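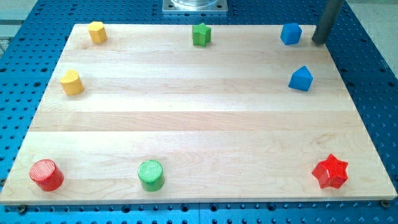
Block Sorting Division: Frequently Asked Questions

Applies to the Sitis Student Manipulation Challenge, Block Sorting Division. Where this page and the rulebook disagree, the rulebook applies. Questions that are not covered should go through the team portal.

General

What is the task?
A robot arm moves colored blocks from their start positions on the board to the target positions on a goal card. The card is drawn by the field judge after the arm has been homed. Teams do not see it earlier.

Who can enter?
Any school or college club with a registered adult mentor. Teams have between two and six students. A student may be listed on one team only. A club may enter two teams if each has its own code repository.

Does the club need to own an arm?
No. All scored runs use the arm at the venue. Clubs without hardware can work in the Kullen simulator, which uses the same command set. A qualifying run in Kullen is required from every team before a practice slot is assigned, including teams that have their own arm.

Is there a beginner track?
Yes. Beginner goal cards move a single block and do not require rotation. Scoring is otherwise the same. Teams choose the track at registration and can change it until the September deadline.

Board and blocks

What is the board made of?
Pale maple-colored planks, glued edge to edge. The color varies from plank to plank and the grain is visible. Color thresholds tuned on a plain white sheet will often pick up the darker strips as part of a yellow block. Tune on wood.

Which blocks are used?
The standard set is eight blocks:
Yellow hexagon
Yellow heart
Green five-pointed star
Green cylinder
Blue pentagon
Blue triangle
Red cylinder
Red six-pointed star

Each color appears on two blocks, so color alone does not identify a block. Shape alone is also not enough for the cylinders. The two stars differ in the number of points, but several teams last season had classifiers that returned "star" for both and relied on color to separate them. This is permitted.

Where do the blocks start?
Around the perimeter, with the center of the board clear. Three are at the far edge, three at the near edge, and one on each side. Start positions are set by hand using a paper template, which is removed before the run. Expect small errors in position and rotation. Code that drives to fixed coordinates without looking will usually miss the heart.

Can we build our own practice board?
Yes. A drawing is on the downloads page. Any light-colored wood is acceptable for practice. Painted boards are not recommended, as the reflections are different.

Why do the blocks have a texture on top?
The top faces of some blocks carry a fine crosshatch. It is not a code and contains no information. It can confuse edge detectors at high resolution. Blurring the image slightly before finding contours is normally enough.

Can we mark or tag the blocks?
No. Tags, tape, dots and stickers are not allowed on blocks or on the board at any time, including during practice slots.

Software

What language do we use?
Python or C++. Both are supported through the Firari client library. The judge's computer has a fixed software image, and its package list is on the downloads page. There is no network access during a run, so anything not on the list has to be included in the submission.

Are learned models allowed?
Yes, if the weights are in the submission and the team can explain how the training data was collected. The public practice set has 1,000 labeled images of the board. Teams may add their own. Sharing images between teams is allowed when the images are posted to the portal for everyone.

What coordinate frame does the library use?
The origin is the near left corner of the board, x to the right, y away from the operator, z up. Units are millimeters. Angles are in degrees, counterclockwise when viewed from above. Note that Kullen releases before version 9 used radians. Check the release number before reporting a rotation bug.

Why does my gripper stop above the block?
The most common cause is a z value measured from the table surface. The library measures z from the top of the board. The second most common cause is the safety limit, which rejects a target too close to the wood. The rejected command is written to the log with the reason.

How should we grip the stars?
By two faces that are as close to parallel as the shape allows. The six-pointed star has opposite points, so a symmetric grasp can be found easily. The five-pointed star has a point opposite each notch and tends to rotate as the fingers close. Close slowly, then measure the angle again before placing.

Scoring

How is a run scored?
Each block on the goal card earns points for position and for rotation. Cylinders are scored on position only. A run starts with 1,000 points available. Deductions are made for collisions, for blocks left outside the target outline, and for any block moved that is not on the card.

What if a block falls over?
It stays where it is. The arm may pick it up and right it within the time limit. A block that leaves the board is out for the rest of the run and may not be returned by hand.

Can we restart a run?
Once, if the request is made before the first block has been lifted. The judge resets the board from the template and the same goal card is used.

Practice slots

When are slots held?
Saturday mornings in the Munasinghe Lab, by reservation. A slot is for one team. Bring the code on a USB drive, with a printed copy of the Kullen run report.

Can we adjust the hardware?
No. The board, the table bolts and the arm base are not to be loosened or moved. If something appears to have shifted, stop the arm and tell the lab supervisor. The setup will be recalibrated and the lost time added to the slot.

Do practice results count toward ranking?
No. Logs from practice are kept for the team's own use and are deleted at the end of the season.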